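We use cookies to keep this site working. Accept | Manage settings

Kisell Street Tenants' Association
Minutes of the November meeting, common room, 7:00 p.m.

1. Minutes of the previous meeting. Approved with one correction: the boiler contractor is Fitach, as invoiced.

2. Heating. Fitach replaced 2 zone valves on the north riser. Balance due is $800, payable from the repair fund. Radiators on floor 9 still heat unevenly – Fitach to return and bleed the line. Motion to pay after the return visit carried.
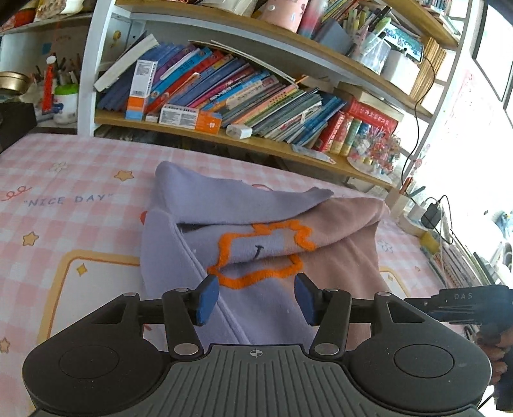
3. Winter clothing exchange. The exchange will run through the end of the month in the common room. Items must be clean and free of broken zippers. Fleece, such as the purple and pinkish-brown piece on the checked tablecloth, is to be folded and sorted by size before opening. Coats go on the rail. Unclaimed items go to the Ester Avenue shelter.

4. Laundry room. Dryer quote from Robles received. Decision deferred until a second quote is in. Hours unchanged.

5. Bicycle storage. 12 racks tagged for renewal. Untagged bicycles to be moved to the basement cage.

Adjourned 8:40 p.m.

Contact the association | © Kisell Street Tenants' Association | Back to top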